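Home | Animals | Space | Machines | Quizzes | Grown-ups

How do you teach a robot to pick things up?

A robot does not know how to hold a pen or close a book. It has to learn, and one way is to copy people.

Wisow makes a kit for this called the Sikport. It comes with two grippers that a person holds, one for each hand. The person does a job with them, such as moving things across a table. A computer saves every move. Later, a robot can practice from those moves.

We read the kit's guide for kids, which has 16 pages. It says to do each job more than 70 times – that takes patience! The guide is clear, but the part about setting up is too short.

What are the square patterns for? They are markers. A camera can spot them easily, so the computer can work out where each gripper is and which way it is tilted.

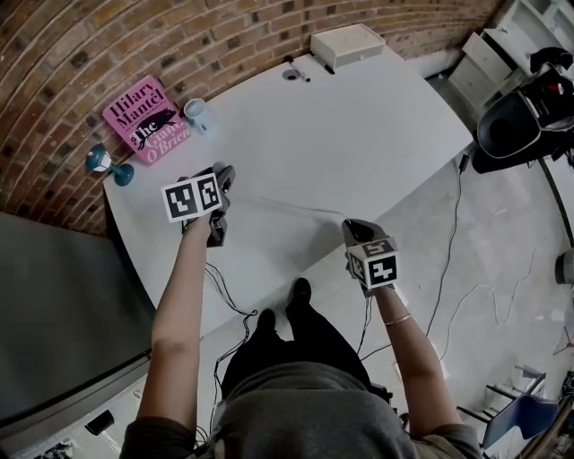 Two grippers held over a white table. Look for the marker cubes.

We use cookies to remember your quiz scores. OK | Settings

© Bredura Kids | Contact us | Back to top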